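Anyone done the Sima bulk produce box?

pantrymoth
Thinking about the Sima box. They say a household saves $300 a year over the supermarket. Has anyone here checked that against real receipts?

zastport_dee
I did it for 19 weeks. It was cheaper per pound, sure, but I threw out so much cabbage that I doubt I came out ahead. The $300 has to assume you eat every leaf.

quarterturn
Disagree. We're a family of five in Fledville and nothing goes to waste. If you're tossing cabbage, that's a cooking problem.

zastport_dee
Or a two-person household problem. Did you keep receipts?

quarterturn
No, but I know what I used to spend at Mellance.

pantrymoth
So that's a guess. Their page says "3,000 happy members," and the signup email I got in April 2026 says 3,301. Neither one says how many quit.

oldcolander
I quit in October. The fruit was fine, but I could never skip a week without calling them. Read the cancellation part before you give them a card number.

quarterturn
I've skipped twice online with no trouble.

oldcolander
Good for you. The button wasn't there when I looked.

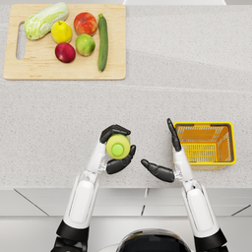
pantrymoth
Is the small box any better for two people?

zastport_dee
Slightly. You get less cabbage, but the price per pound goes up, so I'd compare it with your own store first.

Contact us | Copyright Fledville Food Forum | Back to top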